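February 28, 2021

Second month of the tidying work at Gendcombe, and we finally have numbers. The question was whether Sindov, our grasp planner for soft things, does better if it looks down at the whole room once before it moves, or if it just goes straight for the cloth.

We ran 430 trials in January with the single look and 92 without. The second set is small - the wrist needed a new bearing and Wegener took a while to send it.
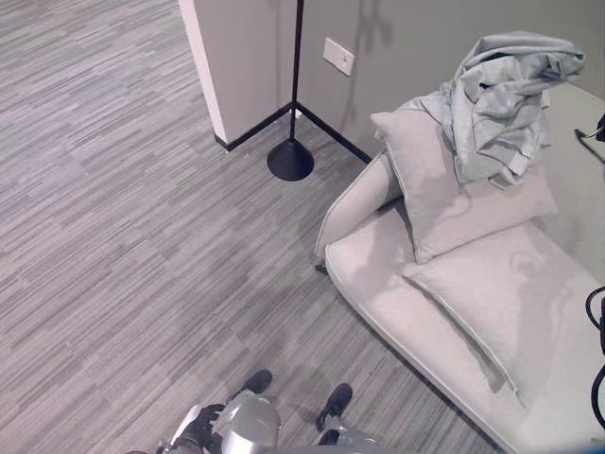 With the look first, it picked the right fold to pull far more often. Without it, most misses were grey on grey, where the edge of a cushion was taken for the edge of the cloth. I had blamed the gripper for that.

Clirnley want to repeat it in their flat with different furniture. I'm still labelling the failures by hand, 2 passes each.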